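Home | Newsletter | Past Issues | Workshop Notes | Contact

Can a machine sort the brake parts yet?

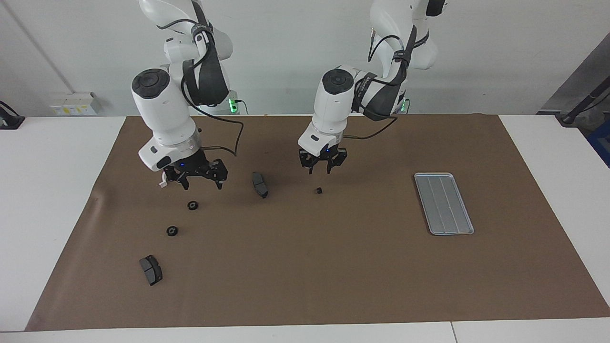 Brake pads and rubber rings on the mat, with the metal tray still empty.

Mon 16 December

Every winter somebody in our readers' group asks me the same question: when can I buy a machine which does the boring jobs in the shop? I mean the small jobs between the real jobs. After a brake service there are pads, rings and little black parts lying on the bench, and a person must put them in a tray before the next work can start. It takes a person a minute or two and no thinking. So I wanted to know how far the machines are with exactly this.

I spent one day at Clisteck, where they try two-armed robots on tasks from repair shops and from kitchens. Lucie Boychuk showed me the parts task, and she was very patient with my questions. The task is simple to say. The parts lie on a brown mat in no special order, and they must go into the tray.

The brake pads are the easy ones, I was told. They are heavy, they have flat sides and they do not run away. The difficulty comes when a pad lies on its side or is tilted, because the gripper must then choose where to hold it. A person turns the hand a little and does not notice it. The robot has to decide.

The rubber rings are worse. I expected the opposite, as rubber is soft and gives a good hold. But a ring lies low, and if the fingers come down a little too far to one side, they push it along the mat. Then the arm must go up, look again and come down again. I watched one ring travel almost to the edge in this way. On the fourth try it was lifted, and I must say I was happy for it.

The smallest parts, the size of a nut, I would still give to a human. Lucie does not agree with me. She says they were impossible last January and now they are only slow.

Now the numbers, which readers always want. Clisteck has done 2270 runs of this task with different parts and different starting positions. In the last 200 runs, a person had to step in around 4 times out of ten. This is much better than I would have guessed, but it is not a machine you can leave alone while you go for lunch. Also, a run counts as good when all parts are in the tray. It does not matter if they are in there nicely. In my own shop I like the pads on one side and the rings on the other, and for this the software is not ready.

What about the home? The Dekix people make a kitchen version of the same idea, for cutlery and lids, and I hope to visit them after the holidays. From what I hear, wet forks are to them what rubber rings are to Clisteck. Folding of laundry I leave out for today. I have seen a towel folded well, and I have seen a shirt folded very badly.

My answer to the question is therefore: not this winter, and I would not keep money aside for the next one. If you have a bench where the same parts come in the same way all day, ask again in a year. If your bench looks like mine, with something different on it every hour, a good tray and ten fingers are still faster.

Two readers asked about the Aryee sorting box, which has no arms and only shakes the parts through holes. I have not tried it. If you own one, please write to me how it behaves with rubber, and I will print the letters in the next issue.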